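Shared Kitchen Notes: Boards, Counters and Shelf Space at Fondside

The shared kitchen at Fondside reopened to residents in September, following the replacement of the counter and the wall tile. The Pendcombe housing office thanks all households for their patience during the work. A total of 1,848 meals were prepared in the kitchen last year, and the office expects that number to be passed once the evening hours are extended.

Residents are asked to observe the following points on the care of cutting boards and the new counter.

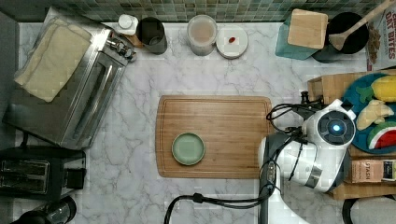
Cutting boards remain the item most often replaced in the kitchen. Boards should be washed by hand in warm water with a small amount of dish soap, wiped with a clean towel, and stood on edge until fully dry. They must not be placed in the dishwasher or left to soak in the sink. A board with a groove around its perimeter, such as the bamboo one on the counter, should be used for fruit, tomatoes and cooked meat, and the groove should be cleaned with a brush after each use. Small dishes may be set on a board while ingredients are being measured, but hot pans may not.

The office has purchased 18 additional boards from Stubbs, of which 13 have been assigned to the Fondside kitchen. The remainder will be held in storage. Boards will be oiled monthly by Hemi Tipoki, kitchen coordinator, and will be unavailable overnight on those occasions.

Knives are not to be used directly on the counter. Spills of lemon juice, vinegar, wine or coffee should be wiped up at once, using the mild cleaner kept under the sink. Scouring powders and bleach are not permitted on any work surface. 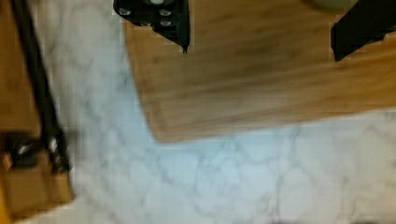
May residents bring their own cutting boards? Personal boards are welcome, provided they are labeled with the apartment number and taken home at the end of each session.

Reports of split or badly scored boards should be made to Mr. Tipoki or entered in the Grestulora booking system under "Kitchen."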